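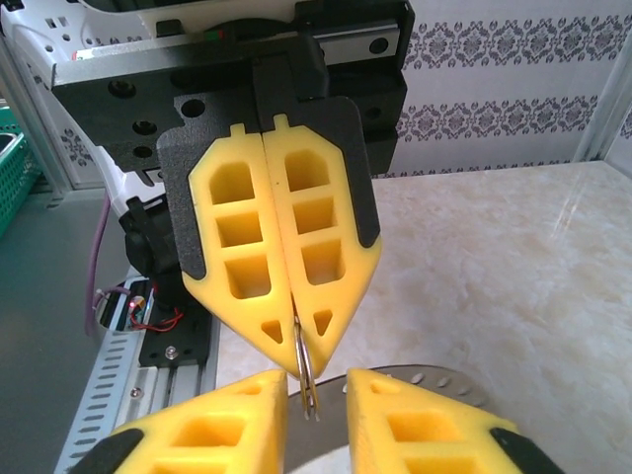 What does a success rate tell you about a learned grasping policy?

Less than the abstract suggests. It tells you how often one policy, on one bench, with one set of objects, met a definition of success that the authors wrote themselves.

Course notes, session 8. Reading: the Raluva report on two-arm imitation learning, sections 2 to 4. Notes by Heino Venckus.

The claim. A policy trained on 926 teleoperated demonstrations handles small metal parts "robustly" with two arms. I don't like the word. Look at what was tested: 16 objects, all of which also show up in the training set. The starting poses were new. The objects were not. Section 3 calls this generalization and I would call it interpolation until I see a part the policy has never met.

Thin and springy objects are where I'd expect trouble. A pair of fingertips can close on a narrow piece of metal and still let it rotate, and a grasp like that gets scored as a success if the check is "object left the surface." Read the scoring rule on your own before you read the table.
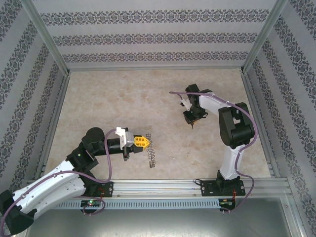

The second problem is the baseline. The Plelow controller was tuned on a different gripper and then run here with its old gains. Of course it lost. A fair comparison would give both methods the same tuning time, and the report doesn't say how much time either one got.

Third, the curve in section 4 flattens after 700 demonstrations. The authors read this as the task being learned. It could just as well mean that the later demonstrations were near copies of the earlier ones. Sproģis makes this point in the optional reading, a bit rudely, but I think the argument holds.

For next time: rewrite the scoring rule so that a slipping grasp counts as a failure. Say what you would need to record to apply it. One page, no plots. If you want to defend the authors, go ahead, but use the Granddale trials, where the failures are listed one by one.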